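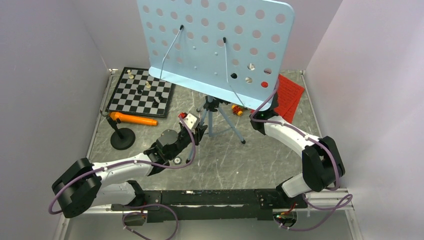 Filed under: Talks & Workshops / Games Night

SPEAKER NOTES — Pegs, Boards and Small Bits: running a games table people come back to
Flernthorpe Community Hall, 2/17/22

Start slow. Let them find chairs. Water on the left side of the lectern, don't knock it like last time.

Hello everyone, thanks for coming out. I've been running the games table here since the hall reopened, and I want to talk about the stuff we put on it. I won't do much on rules tonight, you can read rules at home! I want to talk about pieces and boards, and where on earth the pegs go.

(Hold up the Jendus pegboard.)

I love a pegboard. I really do. Kids get it straight away, and so do their grandparents. There's a hole, there's a peg, off you go. You can play a line-up game on it, you can copy a pattern, you can just fiddle while you wait for your turn at something else. My favourite way to start is with four pegs and no more. Hand over the whole tub and people go very quiet and start sorting by colour, which is lovely, but then you haven't got a game, you've got a sorting club.

Stand it up if you can! Flat on the table, only the person sitting over it gets a decent look. Upright, the whole group can follow along — and people wandering past with a cuppa will stop and have an opinion. Ours lived flat for ages until I tried it on a stand, and I wouldn't go back.

Check your stand before the night. Give it a good push with a finger. If it wobbles with the board empty, it'll be worse with a nine-year-old leaning in.

(Pause here, ask who's got a set at home with bits missing. Expect every hand.)

Right, chess. You don't need a full set out. I know, I know, the chess people are already looking at me. But for beginners I put out a king and a few pawns each and let them play just that. They learn what a pawn does, they finish a game in ten minutes, and they ask for the knight themselves. My Follora set lost two bishops in May and it has been my best teaching set ever since.

Leave some space between games too. I used to jam everything together to fit more in, and we'd have sleeves dragging through the pawns all evening. Chess in one corner, pegboard in the middle, and clear table around both so there's somewhere to put your elbows.

Storage, quickly, because I'm always asked. (Show the Kwok tins.) One tin for each game, label on the lid AND on the side. Pegs get their own little bag inside the tin. We had 200 pegs when we bought the tub and at the last tidy-up I counted 49, so please learn from me and do the bag.

If there's time: the story about the peg in the piano. If not, skip to questions.

Questions I usually get — what age to start (whenever they've stopped eating the pieces), what to spend (op shops first, always), and whether I'll lend the pegboard out. Yes, if it comes home with its pegs.

Tables are open at the back, go and have a play. Sign-up sheet's beside the urn.

Sign up for our monthly newsletter and get talk dates before they go on the website. Unsubscribe any time.

© 2022 Flernthorpe Community Hall | Contact us | Back to top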